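Menon Street Service Building – Workplace Electrical and Housekeeping Inspection
Inspection date: 2025-03-19
Areas covered: ground floor workshops, Room 124, east stairwell, loading door
Previous inspection: February

1. Exits and walkways
1.1 Exit doors open fully from the inside. Satisfactory.
1.2 Walkways at least 36 inches wide. Not satisfactory. Flattened cartons were stacked along the wall opposite Room 124. Remove by end of shift.
1.3 Exit signs lit. Satisfactory, except the sign at the east stairwell – left lamp out. Work order 229 is open.

2. Fire equipment
2.1 Extinguishers mounted, sealed and tagged. Satisfactory. The tag on the unit by the loading door is faded and must be replaced.
2.2 Sprinkler heads clear by 18 inches. Satisfactory.
2.3 Alarm pull stations not blocked. Satisfactory.

3. Electrical
3.1 Panels have 36 inches of clear space in front. Satisfactory.
3.2 Breakers labeled. Partly satisfactory. Panel B, circuit 24, is marked "spare" but feeds the Hastevus dehumidifier. Correct the directory.
3.3 No extension cords used as permanent wiring. Not satisfactory. One cord runs behind the Walar cabinet to the label printer. Repeat finding from February.
3.4 Test instruments rated 600 V or higher and leads undamaged. Satisfactory.

4. Work surfaces and storage
4.1 Benches in sound condition, with parts held in trays or holders. Satisfactory.

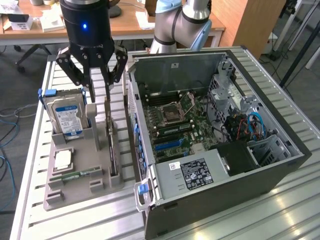
Item 4.1. Slatted bench with gray fixture tray, hard disk drive and memory module upright in their slots.

4.2 Heavy items stored below shoulder height. Satisfactory in the workshops. In the store room, two boxes of Citard floor cleaner were on the top shelf and shall be moved down.
4.3 Shelving anchored to the wall. Satisfactory.

5. First aid and chemicals
5.1 First aid kit stocked. Eye wash pads past date. Reorder.
5.2 Safety data sheets available. Satisfactory. The binder index does not list the new floor cleaner.

Items 1.2 and 3.3 require a written response from the area supervisor within five working days. All other open items will be reviewed at the next scheduled inspection.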